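Publications > Household Studies > Working Papers > Section 3

Search this site Enter keywords Go

3. Mixed small goods in shared containers

Begoña Arrieta, Kamlesh Rana and Estíbaliz Figueroa
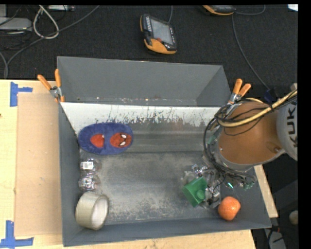
Figure 3. Mixed contents of a grey sheet-metal bin, including a plush slipper, a roll of duct tape, small clear packets and crumpled clear wrapping.

The difficulty of sorting such goods lies mostly in their lack of a common category. In the Livolwood survey, 61 households were asked to name the contents of the container they used for objects with no fixed place. The 800 entries collected were coded by Arrieta and Rana using the Dinu scheme, which records material, stiffness and usual room of storage. Entries coded differently by the two were passed to Figueroa for a final decision.

Soft goods, such as the slipper in Figure 3, were usually assigned to a bedroom or hallway. Tape was assigned to the kitchen, the garage or a desk, and respondents in the same household often disagreed. Toys made up a large share of the remainder. The green plastic block and the orange ball in the figure would both be coded as toys under Dinu, although a ball with a rubbery surface may also be entered as a pet item where the household keeps a dog.

Packaging posed a separate problem. Clear wrapping was rarely named by respondents, even where it took up much of the visible volume. Small sealed packets were named more often, particularly those with a printed label — a barcode was enough for several respondents to treat the packet as an unopened purchase. We therefore coded packets and discarded wrapping under two headings, following Cifuentes and Bravo in their earlier Pulamport study, where a single heading had hidden the difference.

Container form was recorded but not analysed in full. Bins with sloped walls tend to gather round objects toward the middle of the floor, while flat-sided boxes leave them where they are placed. A roll of tape on its side or a ball may for this reason be found some distance from where it was put down. Position was coded by quarter of the floor area only, and objects lying across two quarters were given to the one holding the larger part. The colour of the container was not coded.

Contact the editors | © Trarkiment Working Papers | Back to top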